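How to Register Your Building for Separate Collection of Recyclables

Residents' associations and building managers in the Killitz district may register for the separate collection of paper, cardboard, glass and metal.

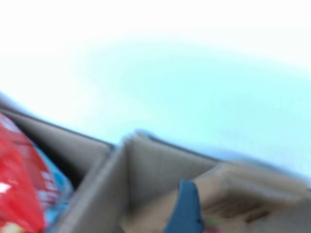
Registration is free of charge and remains valid until the building withdraws. At present 246 buildings take part. The procedure below applies to residential buildings only; businesses should request a commercial contract from the Waste Services Office.

Before you begin

You will need the building's property number, the name of a contact person, and a signed decision of the owners. Buildings with more than one entrance file a single form and list every entrance on it.

Step 1. Choose a location for the containers

Containers must stand on level, paved ground within the property line. The collection crew must be able to reach them without passing through a locked gate. If this is not possible, mark the box "Access by key" and deliver 2 copies of the key to the office.

Step 2. Complete Form 3

The form is available at the service counter and at the Uvik branch library. Enter the number of households, not the number of residents. Forms without an owners' decision attached will be returned.

Step 3. Submit the form

Forms may be handed in at the counter or sent by mail. Applications received before the end of September are included in the winter collection schedule. Later applications are held for the spring schedule.

Step 4. Attend the site visit

An inspector will contact the person named on the form to arrange a visit. The inspector confirms the location and the size of the containers — larger buildings may be assigned an additional one for cardboard.

Changes and withdrawal

A change of contact person should be reported in writing. To withdraw, send a letter signed by the contact person; containers are removed on the next scheduled route.

Questions about an application already submitted should be addressed to Teresa Mac Carthaigh, Registration Desk, Waste Services Office. Please quote the property number in all correspondence.

Page last updated: Jun 19, 2022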